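The Small Brush Earns Its Keep

Cindmont's spring cleaning pages, April 2022

Full-size brooms are for floors. For a desk or tabletop, a hand brush and a flat scraper do the job with less reaching – and they fit in a drawer.

Start with the big stuff. Crumpled tissue goes first, pushed onto the blade with short strokes. A rubber edge should sit flat against the table.
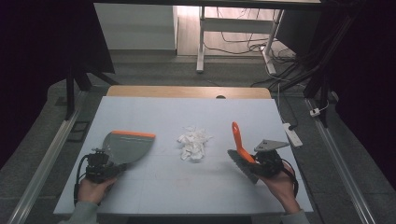
Storing the Set

Shake out the bristles over the trash. Hang the brush with the bristles down, and wipe the rubber with a damp cloth.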